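The Trilska Trial

1

The trial licence ran out on Wednesday at midnight, so of course Maj-Britt Björklund only opened the thing after supper, with a plate of toast beside the keyboard and her shoes off under the desk.

She had reviewed plenty of kit for the Burno newsletter. Clamps, mostly, and a label printer she still dreamt about. Trilska was different. Trilska was a whole workshop on your screen, with an arm you could teach, and it cost 433 a year once the trial was up. Her editor, Zeleke, wanted 400 words and a yes or a no.

"Will people get it?" he had asked on the phone.

"I'll tell you when I get it," she said.

The opening menu offered her a kitchen, a loading bay and a plain room with a table. She picked the plain room, and oh, she liked it straight away! Someone had cared about that room. There was a light switch on the wall, and a socket low down behind the table, and neither did anything at all when she clicked on them. She clicked on them anyway. The sun (or whatever they used for one) threw the arm's shadow right across the tabletop, and when she moved the elbow the shadow moved with it, loop and all.

She spent twenty minutes just doing that. Then she ate her toast and loaded the peg lesson.

It took a bit of learning. You dragged the gripper where you wanted it and the joints sorted themselves out behind, sometimes in ways that made her own shoulder ache to look at. On the first try the peg landed on its side and rolled off the table. On the second the arm folded itself up like a deckchair. But the undo button took her back one move at a time, and each time she went a little slower, and the little slower was lovely. She found she was holding her breath. She found, too, that you could pause it at any point and swing round the table to look from the other side, and she wrote that down in capitals.

By the eighth try she had the arm up in a great tall arch with the peg pointing straight down, its tip just clear of the posts. She paused it there and got up to put the kettle on, and stood in the doorway looking back at the screen. 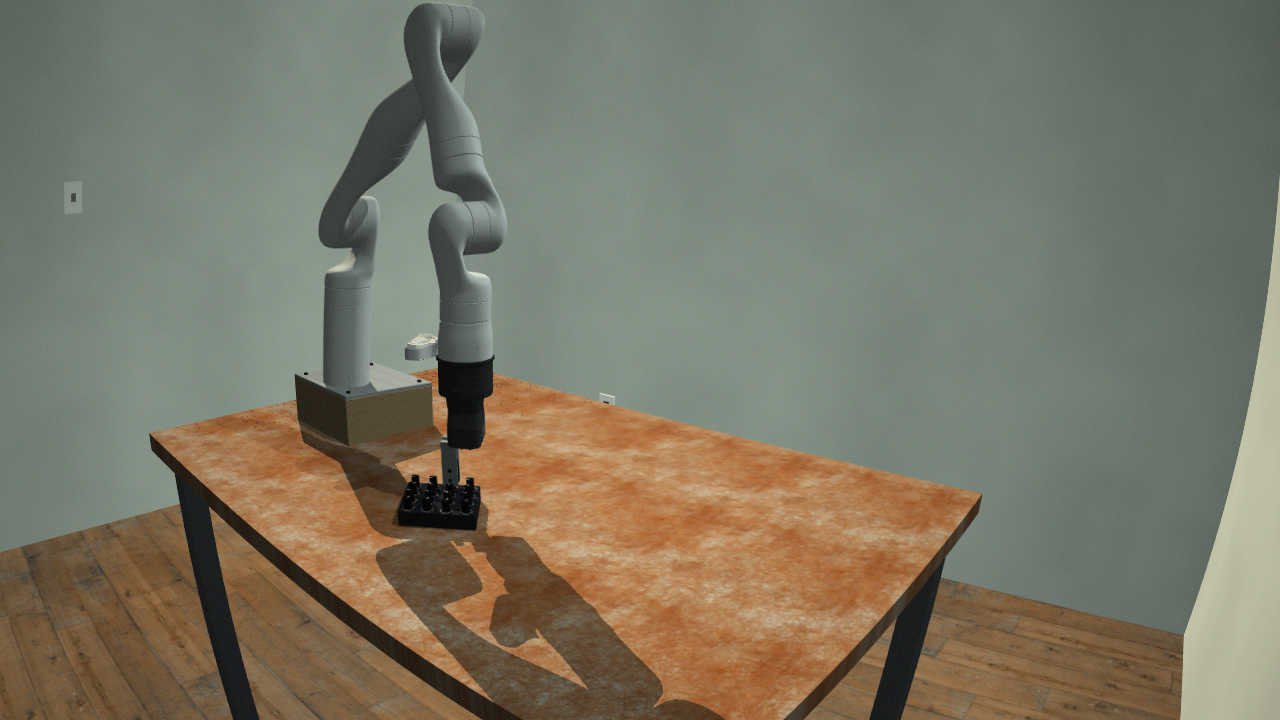
2

Zeleke rang at ten.

"Yes or no?"

"It's stopped just over the block," said Maj-Britt. "I've got it dead upright. I haven't let it down yet."

"Why not?"

She thought about this. The tea was too hot to drink and she was drinking it. "My father worked at Sanow for years," she said. "Fitting shafts. He used to say you could feel it in your wrist before it went in. I never knew what he meant, he could never show me, they didn't let children on the floor. And I've been sitting here with a mouse, Zeleke, and I think I can feel it. Is that silly?"

"Can you feel it in 400 words?"

"The camera's a pain," she said, because he liked a fault or two. "It drifts when you zoom. And the help pages are written for people who don't need help. The price is steep for one person at home. A school could share it, though. A school should!"

"So that's a yes."

"There's a tutorial after this one with 2 arms. They pass things to each other."

"Maj-Britt."

"It's a yes. Put me down for a yes."

He said he wanted it by breakfast and she said he would have it, and when he had gone she pulled her chair in and put her hand back on the mouse. The clock in the corner said there was still plenty of the trial left. She moved the peg a hair to the left – then back again, because it had been right the first time – and pressed play.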